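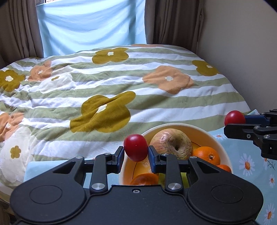

A tomato at the fruit bowl, with an apple and oranges behind it.

Put the date back on loose fruit
By Agnese Paulauskas

Loose fruit and vegetables are sold in most shops without any date. The case for this is well known. A date printed at the packing shed is a guess, shoppers treat it as an order, and sound food goes in the bin. I accept all of that. My objection is to what was removed along with it.

Two different dates were in use on produce, and the debate has treated them as one. The first is the best-before date, a forecast of quality. The second is the packing or picking date, a record. A forecast can be wrong in either direction. A record is either true or false, and the grower already holds it, because the crate cannot be invoiced without it.

Take apples. A late variety may be picked in October and sold the following July after months in a low-oxygen store. Storage of this kind is safe and sensible, and without it we would import far more. But an apple out of that store behaves differently at home from one picked last week. It softens sooner in a warm kitchen and its skin wrinkles sooner. The buyer who knows this puts it in the fridge and eats it first. The buyer who does not know leaves it on the worktop with the oranges, which keep well enough there, and blames the shop.

Tomatoes raise the opposite problem. They lose flavour in the cold, so advice to refrigerate everything does them no good. General storage advice is a poor substitute for knowing the age of what you have bought.

The wholesale market at Lukthorpe has run a simple scheme for 2 years. Each crate carries a card with the picking month and, for stored fruit, the month it left the store. Retailers may display the card or not. Soltano, a grocer with 4 branches nearby, displays it on every crate. Its manager told me that customers asked questions for the first few weeks and then stopped asking. Sales of stored apples dipped a little in the first summer and recovered after the price was cut by 30 pence a kilo. I regard that cut as the scheme working. Older stock ought to cost less, and until then it had not.

The usual reply from the trade is cost. The card costs the packer a line of print. Mixing of crates on the shop floor is a more serious difficulty, and Soltano has not fully solved it. Staff still top up a half-empty crate from a newer one. The rule there is that the older month stays on display, and I would write the same rule into any national scheme.

I would exempt growers who sell at the gate, and any stall handling under 200 kilos a week. Everyone else should show the month.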